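# Wanted: one patient person to sort and pack small things with me at Cotby

Mon 24 August
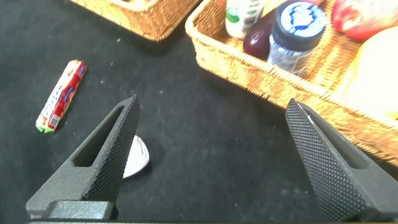
*A roll of lollies on the black table, ready for sorting.*

Hi, I'm Heike Ackermann, and I run the packing table at Briem. We put together little mixed parcels – lollies, lids, small bits and bobs – and I'm after someone to join me through to the end of January. It's casual work, 8 hours a week, usually split over two mornings, though I'm pretty relaxed about which two if you let me know early enough!

Most of the job is standing or sitting at a table with small things on it and putting each one where it belongs. Some go by colour, some by shape, and the wrapped sweets get checked for torn ends before they go anywhere. I find it very soothing (my sister lasted one morning and went back to nursing). We have a Gisum order of 800 parcels to get through first, then the Zotska one, which is bigger and fiddlier and nearly 2000 by the time you add the refills.

You'd suit this if you:

- like your things in order and notice when one's in the wrong spot
- can read small print on a wrapper without getting cross
- are happy with the radio on, or with a good natter

No experience needed. I'll sit with you for the first couple of shifts and show you how I like the parcels folded. The dark tabletop shows up every speck of lint, so you'll also get handy with the sticky roller – I do it before we start and again after morning tea. Please don't wear your fluffiest jumper.

There's a stool with a back and one without, and you can have the good one. Parking is out the front of 709, or the bus stops across the road. Kettle, fridge and microwave are in the next room. Keep your lunch in there, please, and off the table.

To apply, drop a note in at the front desk at Cotby with your name, a phone number and the mornings you can't do. A few lines about yourself is plenty, and I don't need a résumé. If you've ever sorted a button tin for fun, put that in too! I'll ring everyone back, even if it takes me a few days.

Heike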